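Shop > Network Gear > Switches > Noverden 16-Port Desktop Switch

Noverden 16-Port Gigabit Desktop Switch

I put off writing this page for ages, mostly because a plain network switch is hard to get excited about, and then I swapped the old one under my own desk for this and got excited about it anyway (sorry in advance).

So, the basics. The Noverden is an unmanaged gigabit switch with 16 ports in a row along the front, a fanless metal case and the power socket around the back. You plug it into the wall, run one cable from your router to any port you like, and everything else you plug in is on your network. There's no login page and no app, and it won't ask you to make an account. If you've only ever used the four ports on the back of a router, this is the same thing with a lot more room.

I sell three switches here and this is the one I steer most people toward. The smaller Ene is fine for a TV cabinet, but I keep hearing from folks who bought one and filled it up by October. A printer, a couple of desktops, a game console, a storage box, a wireless access point or two... it goes fast! My customer Consuelo Ibarra runs a sewing pattern business out of her house and went straight to the Noverden. She still has a few ports free, and she tells me she's saving them.

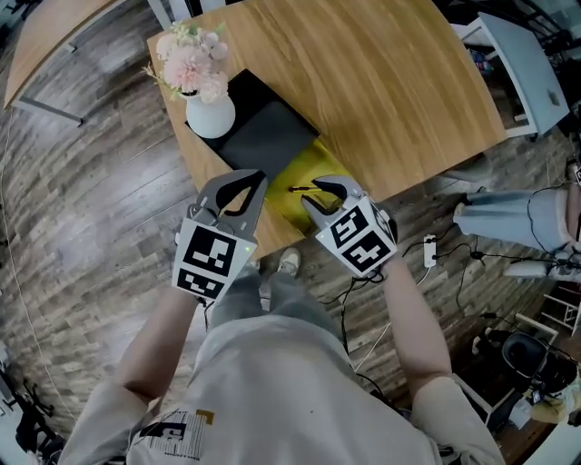 Two hand-held grippers over a light oak table.

Now for the stuff people email me about. Yes, it's quiet. There's no fan, so the only sound it could make is you bumping it with your foot. The case gets warm when it's busy and that's normal, but don't stack a pile of papers on top of it. The lights on each port are green for a gigabit link and amber for anything slower. If you see amber where you expected green, try another cable first. I lost a whole evening to one bad cable once and I'd like to spare you that.

It does not do power over Ethernet. I'll say that again further down, I know, but it's the number one reason these come back to me. If you have ceiling access points or cameras that get their power through the network cable, you want the Zamton, or else a separate injector for each one. It also doesn't do VLANs. If you know what those are and need them, you need a managed switch, and I'm happy to talk you through the choices.

Cable length: up to 100 meters per run, same as any copper gigabit gear. Please use Cat 5e or better. That old flat gray cable from the junk drawer is probably a phone cord.

In the box you get the switch, the power adapter, four stick-on rubber feet, two screws for hanging it on a wall and a leaflet that I'd call short. No network cables, so add some to your order if you're starting from scratch.

Ports: 16 x 10/100/1000 Mbps, auto-sensing
Power over Ethernet: no (told you)
Cooling: fanless
Mounting: desk or wall
Warranty: 18 months, handled by me

Price is $95 with the adapter included. I pack orders with Marjan Safavi in the afternoons, and if you want a different color of patch cable from the one listed, put it in the order notes and we'll dig around for it.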